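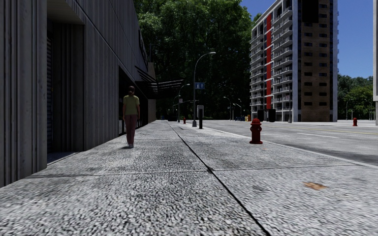
Image: Jhonatan Sotelo

Workuvari: A Shared Ledger for a Lab That Lends Things Out
Project report, Distributed Systems
Mariama Sulemana, Yaryna Savchuk, Jhonatan Sotelo
Supervisor: Nidia Montoya
Saturday, April 29, 2023

1. Why we did this

The electronics lab at Drostalport College lends out oscilloscopes, soldering stations and a large number of cables. Until last fall, loans were tracked in a spreadsheet that anyone with the link could edit. Students being students, the spreadsheet said whatever the last person wanted it to say. One spectrum analyzer was returned in August according to column F and was still missing according to the shelf.

Our proposal was to put the loan records on a small permissioned blockchain, so that no entry could be quietly changed after the fact. We will admit that the proposal was written before we had thought very hard about it. The word "blockchain" appears in it 107 times. Ms. Montoya circled the first few and then, we assume, got tired.

The name Workuvari was Yaryna's idea and means nothing in any language we know. All the names that meant something were taken.

2. Design

The system is a network of machines called nodes. Each node keeps a full copy of the ledger. When somebody borrows an item, the lab desk creates a transaction containing the item code, the borrower's public key, a timestamp and the word OUT. The borrower signs it and the desk signs it. Returning the item works the same way with the word IN. Signed transactions wait in a pool until a node packs them into a block, and each block carries the hash of the one before it. Change an old record and its block's hash changes, the next block no longer matches, and every other node can see that you have been up to something.

We did not use mining. Mining makes sense when strangers on the internet have to agree on who owns money. In our case the parties are the lab desk, the department office and the student association, who all know each other and mostly get along. We used a rotating scheme in which the approved nodes take turns proposing a block and the others vote on it. It uses about as much electricity as leaving a laptop open, mainly because it consists of leaving laptops open.

The node software is written in Go. Storage is an embedded key-value database. The contract logic (you can't return what you didn't borrow, you can't borrow what is already out) was first written in a contract language of Jhonatan's own design, which he called Cuervo. Cuervo had loops, a type system and one user. It was replaced in week seven by a plain Go function that fits on a screen. The Cuervo interpreter is in the appendix folder, where it can be visited.

Keys turned out to be the real design problem. Every textbook diagram shows a person with a little key next to them, and none of the diagrams shows the person dropping their phone in a lake. We ended up letting the department office revoke a lost key and register a new one, with both actions recorded on the chain. Purists will point out that this gives the office a great deal of power. The office already decides who graduates, so we let it go.

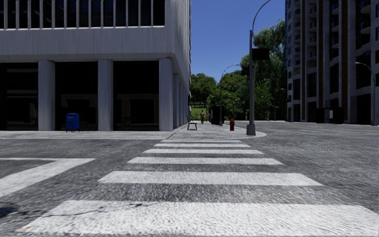
Block timing was the next thing to go wrong. Our first version made a new block whenever the pool had anything in it, which meant one block per loan on a slow morning and a pile of nearly empty blocks at the end of the day when everyone brought things back. Plotted on a timeline, the evening blocks looked a lot like the crosswalk stripes, six of them getting thinner and more crowded the farther off you look, except that the far curb was closing time and the perspective was real. We fixed this with a minimum interval between blocks. A loan now waits a short while before it is final, during which the desk screen shows the word PENDING in yellow and students ask whether they can leave. They can.

3. Connecting to the existing system

The lab's inventory lives in a product called Holline, which the department bought before any of us were enrolled. Holline can export its item list as a text file. It can also import one, if the columns are in the right order, and the right order is different from the order it exports. We wrote a small bridge program that reads the export every night and checks that each item code on our chain exists in the inventory.

The bridge is the weakest part of the design and we would like to say so before the examiner does. A ledger can prove that nobody altered a record. It cannot prove that the record was true when it was typed. If the desk scans the label for a soldering station and hands over a cable, Workuvari will preserve that error faithfully and forever, on every node, with signatures.
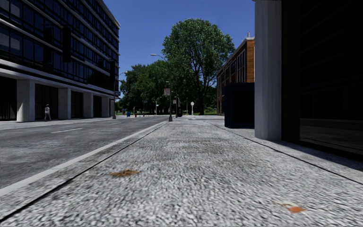

RESULTS AND DISCUSSION

4. Trial

The trial ran during the spring term with the lab desk as the main user. Kosmas Mitsotakis-Vlachou, the lab manager, agreed to use our system alongside the spreadsheet, on the condition that he could stop whenever he liked. By the end we had recorded 193 loans.

Tamper detection worked as designed. Mariama edited a record directly in one node's database, and the node was rejected by the others at the next vote. She then tried it with the cooperation of a second node, and learned that with 2 dishonest nodes out of our small network she could stall new blocks, though she could not get a false one accepted. The network stayed stalled over a weekend because we had forgotten to put things back.

Revocation was used 2 times, both for the same student.

Mr. Mitsotakis-Vlachou gave us written feedback. He liked the search page. He liked that borrowers had to sign. He asked whether the search page and the signing could be had without the rest of it.

5. Did it need to be a blockchain?

We discussed this at length, some of it at volume. A single database with an append-only log, each entry hashed with the previous one, and a copy of the latest hash emailed to the office every night, would have caught every tampering case in our test plan. Yaryna built it in an afternoon to settle the argument, and it settled the argument.

What the full network adds is that no one party has to be trusted to keep the only live copy. That matters if the office and the student association ever fall out over a multimeter. So far they haven't.

6. Further work

The voting code needs a timeout, so that a stalled network recovers without one of us driving to campus. The bridge should reject an export that has zero rows, which Holline produces cheerfully when it is being updated. Jhonatan would like more time for Cuervo. The other authors have voted on this and the block was not accepted.

Source code and test logs are on the department server under the project name.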